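4.2 Oiling a table top with Holst hard oil

1. Remove the old wax with a damp cloth and let the table dry overnight.
2. Sand along the grain, first coarse, then fine. Wipe off all dust.
3. Stir the tin slowly. Do not shake it.
4. Put on a thin coat with a cotton cloth and wipe off the extra oil after 15 minutes.

Caution: oily cloths can catch fire by themselves. Lay them flat outdoors to dry. 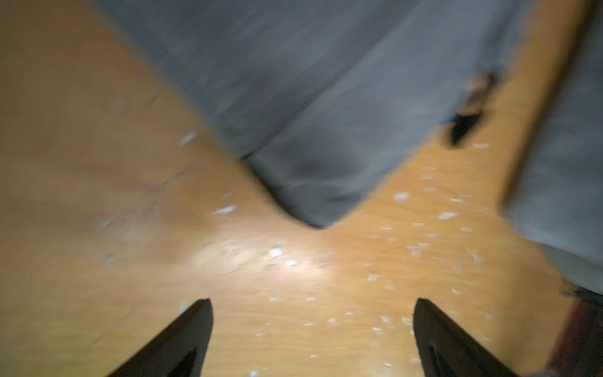
When can I put hot cups on the table?
Wait seven days after the last coat, and use a coaster in the first month.

Note: for a darker colour, order tint 131 from Clandis before you begin step 3.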